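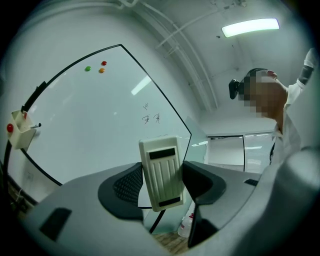

Magnets along the top of the board, marker holder clipped to the frame on the left.

## Cleaning a whiteboard that has started to ghost

Ghosting is the gray shadow left behind after you erase. It comes from ink that sat too long, or from a dirty eraser pushing old pigment around. Most of it comes off in one session.

### What you need

- Two microfiber cloths, one for wiping and one for drying
- A spray bottle with 200 ml of water and one drop of dish soap
- Isopropyl alcohol for the stubborn spots
- A fresh dry-erase marker

### Steps

1. Copy down or photograph any writing you want to keep. Ask first if it isn't yours.
2. Take off the magnets. Ink and dust collect in a ring around each one, and you'll miss it if you wipe around them.
3. Unclip the marker holder if you have one and empty it. Ours slides off the frame with a firm pull upward.
4. Dry-erase the whole surface, top to bottom, in straight strokes.
5. Spray the cloth, not the board. Water that runs down into the frame can get behind the surface and lift it.
6. Wipe in sections, folding to a clean side as the cloth turns gray.
7. Dry right away with the second cloth.

### Old ink

If a word is still showing, trace over it with the fresh marker, wait a few seconds, and wipe. The solvent in new ink loosens the old. For anything left, dab on a little alcohol and rub lightly - then wipe with plain water. Don't use scouring pads or kitchen cleanser. Pilar Sosa tried a pad on the Carrasco board and that corner has stained ever since.

### Putting it back

Wipe the backs of the magnets before they go up again. Keep them near the top edge so the writing area stays clear. Store markers flat or tip down, caps clicked shut. One sticking straight up in a cup will write faint within a week or two.

We do the full wash every 16 working days and a dry wipe each evening. Wash the eraser too, and let it dry overnight.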